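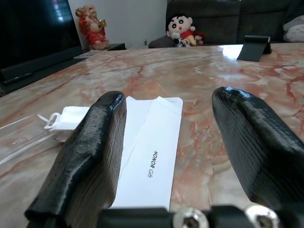
# Chapter 6: What a Surface Costs

Every table has two prices. The first is on the tag. The second is paid over the years in coasters, cloths, arguments with houseguests, and the small bottle of something under the sink that you bought once and are afraid to open. This chapter is about the second price, which economists call the cost of ownership and most families call "please don't put that there."

Polished marble makes a good place to begin. It looks permanent, and people pay for the look. It is also a soft stone by the standards of things we cook on, made mostly of calcite, and calcite reacts with acid. A slice of lemon left on it overnight will leave a dull patch in the shape of a slice of lemon. The polish can be restored, for a fee, by a person who will tell you that you should have used a cutting board.

## The case of the Rarnell Hotel

When Mandla Ngcobo took over purchasing for the Rarnell Hotel in Irkville, the breakfast room needed new tabletops. He had two bids. One was for marble, at $517 a table. The other was for a plain laminate at $70 a table, from a supplier whose catalog described it as "cheerful." The owners wanted marble. Ngcobo wanted to know what happened after the marble arrived.

He asked Joscha Hinrichs, who ran the kitchen and had opinions about orange juice. Hinrichs figured that each marble top would need $50 of sealing and polishing a year, provided the guests behaved. The laminate would need a damp rag. It would also need replacing sooner, and it would look, in his words, "like a bus station that means well."

Neither man was wrong. Ngcobo was counting money that would leave the hotel. Hinrichs was counting that too, but he had also noticed that guests at nice tables order a second coffee. The trouble with the owners' plan was that it counted only the tag, then treated everything afterward as bad luck.

## Key terms

**Purchase price.** What you pay to get the thing home. Delivery belongs here, although sellers prefer to mention it later.

**Upkeep.** What you pay to keep the thing as it was. Upkeep includes your own time, even if you never send yourself a bill.

**Service life.** How long the thing lasts before you replace it. A tabletop may be retired because it is broken or because somebody has seen a nicer one, and the budget can't tell the difference.

**Resale value.** What a stranger will give you for it. Please estimate this before you need the cash.

## Before you read on

Pick one item in your home that cost more to keep than you expected. Write down its purchase price, then every later expense you can remember — cleaners, repairs, the special cover that never fit. Keep the list. You will need it in Section 6.2, where we spread these costs over a service life and find out what the Rarnell's breakfast room was paying per table, per year, for the privilege of worrying about juice.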